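The Rornum fingertip kit, and the method that goes with it

Skip to: What you get / The method / Results / Fitting / Questions / Ordering

I make gripper fingertips. That's a silly sentence to have as your job, but there we are. Rornum is the kit I've ended up selling most of, and it comes with a written method for teaching an arm to put pegs into holes, which is the bit most people write to me about. So this page is half shop and half lab notebook, and I've given up trying to separate them.

What you get

One pair of fingers, the screws to hold them on, a mounting plate to suit your gripper (tell me which when you order, please, I can't guess!), and the Prullex software on a memory stick. Prullex is the small program that does the learning. It also does the logging, and it'll draw you a rather ugly graph at the end of the day. You also get the printed booklet. The booklet is the same as the download only with better diagrams, and my printer in Dusorville does a lovely job of the covers.

You don't get a robot, a wrist camera or a shape-sorting board. I used to bundle a board and stopped, as everybody already had one or wanted a different one.

The method

Most people who try peg insertion start by chasing accuracy. They calibrate the camera, then calibrate it again, then buy a better camera. I did all of that (twice, and I'm still cross about the second camera). The trouble is that a peg held in two fingers is never quite where the arm thinks it is. It tilts a bit when the fingers close, it slides a bit when it touches something, and however well you know where the hole is, you've lost track of the thing you're trying to put in it.

Rornum goes at it from the other end. You let the peg be a bit wrong, and you teach the arm what to do about it using only the view from the wrist. I call the routine Arain, after nothing in particular, and it goes like this.

First, you guide the arm by hand to a good starting place just over the hole. You do this 20 times for each shape, and you're allowed to be sloppy. In fact I'd rather you were. If all your demonstrations are tidy then the arm only ever learns what tidy looks like, and the first crooked grasp leaves it completely stuck.

Second, Prullex takes each of those starting places and nudges the arm off it by small amounts in different directions, saving the wrist view each time along with the move that would put it right. This runs without you. I put the kettle on.

Third, the arm tries for real. It comes down slowly, and if it feels a push back before it ought to, it lifts, looks again, makes one correction and has another go. It gets 5 goes. After that it stops and waits, and counts as a failure in the log, even if you can see that one more wiggle would have done it. I'm strict about this with myself and I'd ask you to be as well, otherwise nobody's numbers can be compared with anybody else's.

The look-again step is where the method earns its keep. With the peg held upright over its hole, the rim is partly hidden by the peg itself, so the program can't simply find a circle and aim for the middle of it. It has to work from whatever bit of rim is still showing, plus the other holes near by, and that's what all those nudges in the second step are for.

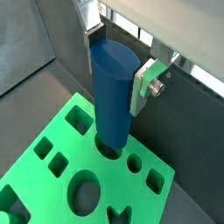 Round pegs are cheating, one reader wrote in to tell me, and any method that starts with them will look better than it is. You can spin a cylinder to any angle you like and it'll still go in, so all you've shown is that the arm can find a spot on a board. Come back when you've done the heart.

Well, yes! I agree with nearly all of that. The cylinder is where I start people off, and a cylinder result on its own tells you about position and tilt and nothing whatever about turning. I've changed the booklet to say so in the first chapter, and I've split the results below so that round shapes can't prop up the others. I'd still begin with the cylinder, though. If your arm can't manage that one then adding a rotation problem on top only gives you two faults to look for at once.

Results

My own bench, my own arm, the current fingers. One session per shape, 20 real tries in each, with the peg handed over slightly askew every time.

Cylinder, plain calibration, no Arain: 8 in.
Square, plain calibration, no Arain: 5 in.
Square, with Arain: the graph's in the booklet and I'm not quoting a figure here until I've run it again. I changed the lighting halfway through like a fool.
Heart: not ready. It goes in, sometimes, and I couldn't tell you why on the days it doesn't.

I know a product page is supposed to have one big cheerful percentage at the top. The plain figures are there so you can check your own bench before you start, and if yours come out wildly different from mine then write to me before you train anything. Nearly always it's a loose fingertip or a window.

About the window. Daylight coming in behind the gripper is a real nuisance for a wrist view, and I've had a session that went nicely all morning fall to bits at 7 in the evening when the light went. Either cover it up or (better, but slower) collect your demonstrations at different times of day and let the program get used to it. I do the second now. It's made more difference than the second camera ever did.

Things that didn't help, in case it saves you a week: softer pads, which let the peg lean more than I could correct for; coming down faster and relying on the bounce; and a spiral search, which is perfectly good on metal parts and just walks a toy peg across the board until it catches in the wrong hole. A small peg will happily drop into a hole meant for something bigger, too, and the force reading looks exactly like a success. Check by eye for the first few sessions.

Fitting

Take the old fingers off, put the plate on, put the new fingers on. Do the screws up finger tight, close the gripper gently on a peg so that the faces settle against it, and only then tighten them properly. After that, open and close it a few times and check the screws once more. Please don't use thread glue, you'll want these off again.

Fix your board down. Clamps or double-sided tape, either's fine, but a board that shifts during the nudging step will ruin the whole set and Prullex has no way of spotting it. I lost most of a November to this.

Questions I get

Can I use it without a force sensor? Sort of. If your arm reports motor current you can use that, and there's a setting for it, though it's a good deal twitchier and you'll want to come down more slowly.

Does training on one board carry over to another? Partly. A board in a different colour seems to be less bother than one with the holes in a different order, which surprised me. I haven't tested it properly and I'd love to hear from anyone who has.

Do I need to redo everything if I swap the fingers? The demonstrations, no. The nudging step, yes, because the fingers are in every view.

Is Prullex free? With the kit, yes. On its own, write and ask. I've never said no to a school.

Ordering

Use the form and put your gripper model in the notes box. Kits go out from Dusorville in small batches, so if the button says waiting list it means I'm still filing edges. Spare fingers are sold in pairs only. Returns are fine if the plate hasn't been drilled, and the log files from your first session are always welcome, especially the bad ones.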